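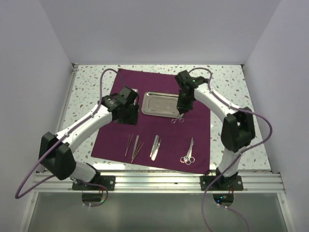

Iresha Weerakoon

3. What people mean by a "clean" table

I went into this part of the study thinking I knew what a clean table was. I grew up wiping one down after every meal, and I assumed the people I interviewed would tell me some version of the same thing (hot water, a rag, maybe a little vinegar). They didn't! When I asked the households in Fulby to talk me through clearing up after dinner, hardly any of them started with dirt. They started with stuff. A table was clean when the mail was off it, when the homework had gone back in the bag, when you could put your elbows down without moving anything.

I ended up with 63 interviews, most of them done in kitchens and most of them in September, when school had just started and the tables were at their worst. My colleague Asif Niazi coded the transcripts separately from me, and we compared notes afterward. We disagreed most over the word "clear," which I had been treating as a plain synonym for "clean." Asif thought it deserved its own code, and after a long evening with the Jara transcripts I gave in. He was right – people in Jara clear a table before a meal and clean it after, and they get a bit impatient with anyone who mixes the two up.

Cloth makes things messier, so to speak. A cloth laid on a bare top, as in Figure 3, changes what counts as the surface. Several people told me they never wash the table under the cloth during the week, they just shake the cloth out the back door and put it back. One woman in Jara keeps a special cloth for guests and said she'd be embarrassed to serve on the bare top, even a freshly scrubbed one. Her neighbor felt the exact opposite and told me a cloth looks like you're hiding something.

Figure 3. Cloth and metal tray on a speckled tabletop.

Trays came up less often than I'd hoped, but when they did, people had strong feelings. A tray seems to work as a small table of its own, with its own rules. You can set a sticky jar on it and the table still counts as clean. I had a look at older household manuals to see if this was new, and the earliest one I could get hold of, from 1643, already tells the reader to wipe the tray and the board with different cloths. I was a little too pleased about that.

I'll come back to children's chores in Section 4, where the split between clearing and cleaning causes most of the arguments.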